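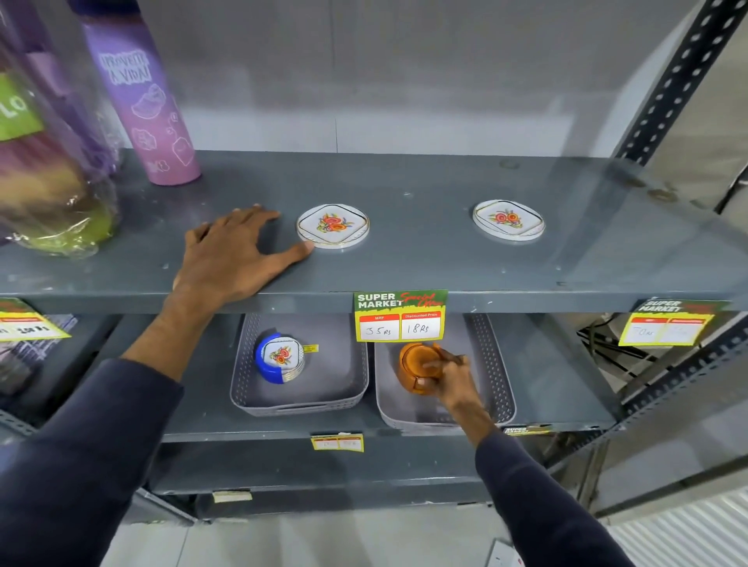

Coaster shelf, both hands in. Left on the upper shelf, right on the orange holder.

4 September 2018

Sorting rig, workshop side. Entry mostly for Ostap, who will want to know why the servo drawer is empty again.

Spent the morning on the coaster job. Task as agreed in May: take coasters off the upper shelf, put them in their holder, put the holder in a basket. A child does it in one go and then asks for juice. Worker (the arm, for anyone new reading this) needs 23 steps and a lie down.

Did it by hand first, slowly, so we have something to copy. Things I noticed while being the robot:

- I lean. Left hand goes down flat on the shelf edge whenever the right one is busy. Worker has one arm and nothing to lean with. Bayu says bolt the base down harder. Bayu says this about everything.
- The patterned coasters are square, the orange holder is round and you can see through it. The depth sensor hates see-through. It returned 94 mm, then 195 mm, then nothing, with the holder sitting still in the basket the whole time.
- Price tags hang off the shelf fronts, one of them crooked. The edge finder thinks the 35Rs tag is part of the shelf and plans a very polite detour around it. Leaving the tags on. Matvii wants it "like a shop" and a shop has tags.
- Basket walls are full of small holes. Fine for hands. The fingertip pads catch in them, and one pad is now somewhere I can't reach.

Gripper: swapped the foam for the Wollex rubber strip. Better on the thin coasters, worse on everything with a curve. Closing force down to 200 on the slider, whatever unit that is. Sieglinde wrote the slider and claims it is "percent, sort of."

Ran the pick loop after lunch. Got the near coaster up twice, dropped it twice, same corner both times. Suspect wrist offset. Suspected wrist offset last time too, and it was a loose screw.

To do
Check the screw first.
Matte tape on the orange holder, see if depth settles.
Ask Miroslava whether Utholm still has the short brackets.
Fingertip pads, order more than two this time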